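Bench notebook, Minen room
2021-02-19

Right, hand grippers again. I wanted to get through the full service on the pair today and I got most of the way, so I'm writing it down while I still remember which screw went where (last time I left it overnight and spent the whole next morning guessing).

Started with the left one. It's been feeling notchy at the end of its travel since last week, and I was sure it was the motor. Nope! Pulled the finger assembly off and the pivot pin had walked out just far enough to rub on the housing. Pushed it back, cleaned off the old grease, put a tiny dab of the Nernex stuff on both sides and it closes beautifully now. Please, everybody, a tiny dab. When I opened the right one there was so much in there it had crept up into the encoder, and I spent longer with cotton swabs than I did on the whole rest of that gripper.

Encoder zeros after cleaning: left 2190, right 2587. The left number barely moved from what we had in August, but the right one has shifted quite a bit. I think that's the grease and not a slipped magnet, but if you see it wander again, tell me before you re-zero it, because I'd like to look at it while it's still wrong.

Straps: swapped the left one, the hook side was full of lint and wouldn't hold. The right strap is fine for another while. When you put them on, run the cable back along your forearm before you tighten anything. If you tighten first, the cable ends up pulling sideways on the connector, and that connector is the part I've replaced more than anything else on these.

Then the bin and lid job from the Goseo task list, which is a good shakedown for both hands since the handle and the latches want quite different grips. 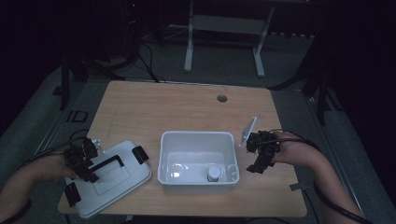
Photo: Minen bench log, head camera

I left the little bottle with the white cap in the corner of the bin for these, and the lid lying out on the left with its handle folded flat. A flat handle is the mean version. The fingertips have to get in under the edge of it, and if the left gripper has any slop at all you feel it right away. I ran it 19 times. The first 3 were me being clumsy and getting used to the new strap, so ignore those in the log. After that the left hand was smooth the whole way, no notch, no clicking, very happy with it!

The right hand is still a bit lazy opening. It gets there, but there's a lag you can feel if you go from a tight pinch straight to fully open. I slackened the cable loop a little and that helped some. I also tried it with the other controller board, same lag, so the board is off the hook. My money's on the return spring. We have spares in the Aryee drawer, but they're the old length and I'd want to measure one before it goes anywhere near the gripper.

Also checked: plate on top of the right gripper, both screws snug, angle left alone. If you bump it, don't just bend it back by eye, use the little printed wedge. Wiped it with a dry cloth only. The alcohol wipes leave streaks and then the tracking gets jumpy.

Still to do:
Measure the spare springs and fit one on the right.
Order more hook and loop, the wide kind.
Redo the right zero once the spring is in and write it here next to the old one.
Label the two chargers, I mixed them up again.

Leaving both grippers powered down with the fingers open. Please don't store them closed, the pads take a set.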